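Notes for the evening talk at Follwood
Title on the programme: "Does a retreat make you calm?"
Allow forty minutes, then questions. Water on the left. Don't read this out word for word.

Opening

Start with the confession. I have been on retreats, I have paid for retreats, and I came home from most of them feeling better. I'm not here to tell anyone they wasted their money. I do want to ask what we think we bought.

Ask for hands: who has been away for a week of silence, yoga or meditation? Keep hands up if you still felt the benefit a month later. Wait. Let people look round the room.

Then say where I stand. I sit most mornings for 10 minutes. I like it. I can't prove it does anything, and I've stopped trying to at dinner parties.

The Allholm week

Tell this one slowly, it gets a laugh if I don't rush it.

Six nights at Allholm in October. Up at five, first sitting in the dark, porridge, walking practice round the field. No phones. No talking until the last afternoon. By the third day I was sleeping like a child and had decided to be a kinder person for the rest of my life.

I shouted at another driver before I reached the main road.

Point to make: I had also had no email, no coffee, no bills, no family and nine hours' sleep a night. Somebody else cooked. If I'd spent the week in the same building reading detective stories, would I have felt any different by the end? I don't know. Neither does the person who wrote the brochure.

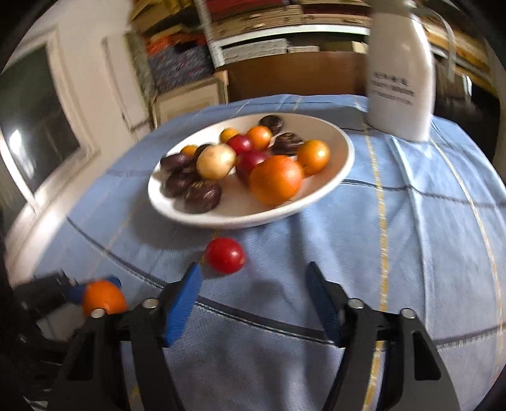

Pause here, then on to the word "natural", which turned up on almost every page of the brochure. Natural calm, natural balance, our natural state of peace. I'd like someone to explain why peace is the natural one. I've met toddlers. Anger seems to come quite easily to people with no training at all.

There may be a good answer to this. Some teachers say the calm is underneath and the anger sits on top. Fine, but you could say it the other way round and it would sound just as wise.

What the numbers say, and don't

Keep this short, people glaze over.

Adebisi, the centre I go to now and then, handed out a feedback form after its weekend courses. It gave out 839 forms and got 534 back. Of those, 416 ticked "calmer than before".

Sounds splendid. Now ask about the rest. 839 take away 534 leaves a lot of people who took the form home and never sent it in. Were they too calm to bother? Were they cross? And the form was handed out on the last afternoon, straight after the closing meditation, with the teacher standing by the door. I'd have ticked the box too. I did tick the box.

To be fair to Adebisi - and do say this, someone from there may be in the room - they never claimed it was a proper study. It was other people who began quoting it.
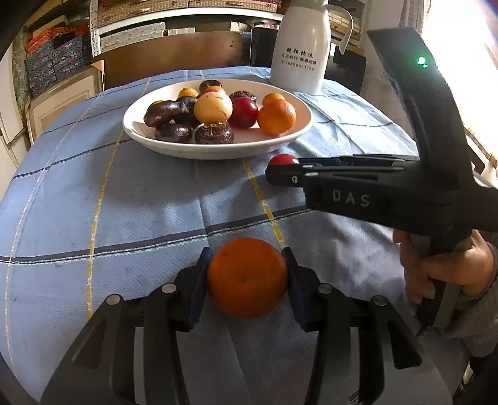 Mention the Wonemus method here if time allows. It's the one with the breathing chart and the three levels, each level costing more than the last. My trouble with it is a simple one. If you feel calm, the method is working. If you feel worse, that's old tension leaving the body, so the method is working. I asked the instructor what it would look like if it wasn't working and got a very warm smile.

Don't be snide about the instructor. Pleasant person, plainly believed every word.

And say something serious: a few people do feel worse after long periods of silence, and some feel a good deal worse. They shouldn't be told it's progress. If you run groups, ask people how they are, in private, and be ready to send them home or to a doctor.

What I'd keep

Change of tone. Slow down.

The sitting itself. It's cheap, it bothers no one, and I'm a bit less likely to answer a rude letter on the same day. That's a small claim and I'm happy with it.

The company. I suspect a good half of what people get from these weeks is eating with strangers who aren't in a hurry. I can't show that either, so take it with the same pinch of salt as everything else tonight.

I'd drop "journey" and "energy", and I'd drop the idea that a peaceful person is a better one. Some of the kindest people I know fret from morning to night.

Closing

Suggest they try it: keep a plain note for a month after the next retreat, one line a day, slept well or badly, lost temper or didn't. Do the same for a month with no retreat. Then compare, and write to me even if it proves me wrong.

Questions. If asked whether I believe in anything, say yes, and take the next one.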